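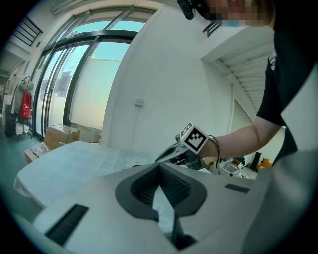
Figure 1. Membre de l'équipe en t-shirt noir à manches courtes.

Projet Rellia – Qualité de l'eau dans les réseaux intérieurs de bâtiments anciens
Rapport d'avancement intermédiaire, lot 2
Remis le 7 janvier 2022
Rédaction : Svenja Lenz. Relecture : Ludger Reuter.

1. Objet
Le présent rapport couvre le deuxième semestre de la convention conclue avec la fondation Engelhardt. Il porte sur le lot 2 (prélèvements et analyses) et, de façon accessoire, sur la préparation du lot 3 (modélisation de la stagnation). Le lot 1 est clos depuis juillet et n'appelle pas d'observation nouvelle.

2. Prélèvements
Le plan d'échantillonnage prévoyait 738 prélèvements au point de puisage. À la date de clôture des données, 546 ont été réalisés et enregistrés. Le solde concerne principalement les immeubles dont les colonnes montantes ont été remplacées en cours d'étude ; Hildegard Ruppert a proposé de les retirer du plan et de leur substituer des bâtiments de la même tranche d'âge. La liste de substitution figure à l'annexe B.
Les prélèvements sont effectués au premier jet, après une stagnation nocturne, puis après écoulement. Les flacons sont acidifiés à réception. Les échantillons dont la fiche de stagnation est incomplète sont conservés mais exclus du calcul.

3. Analyses
420 échantillons ont été analysés pour le plomb, le cuivre et le nickel. Les autres sont en attente de passage, le spectromètre ayant été immobilisé pour le remplacement de l'interface et le réétalonnage complet de la ligne. Les blancs de terrain sont conformes. Une dérive a été relevée sur le nickel dans deux séries ; celles-ci seront reprises.
Les concentrations en plomb au premier jet restent très dispersées d'un logement à l'autre au sein d'un même immeuble. La longueur du tronçon terminal explique une partie de l'écart. L'effet de la robinetterie n'est pas encore séparable avec les données disponibles.

4. Gestion des données
La base a été transférée de Gota vers Stasix. Joscha Stöcker a contrôlé la concordance des identifiants ; 15 doublons ont été supprimés, tous issus d'une double saisie des fiches papier. Le format d'export convenu avec la fondation est inchangé.

5. Écarts et mesures
Retard sur les analyses : un créneau supplémentaire a été réservé au laboratoire.
Accès aux logements : le courrier aux occupants a été raccourci et mentionne désormais la durée de la visite.
Budget : les frais de déplacement sont inférieurs au prévisionnel, les consommables supérieurs. Dirk Haberkorn demande l'accord de la fondation pour un virement entre ces deux lignes, sans incidence sur le total.

6. Suite des travaux
Reprise des séries de nickel, achèvement des prélèvements de substitution, puis calage du modèle sur les immeubles complets. Le rapport final du lot 2 sera accompagné du jeu de données anonymisé.

Annexes : A. Protocole de prélèvement, version révisée. B. Bâtiments de substitution. C. État des dépenses.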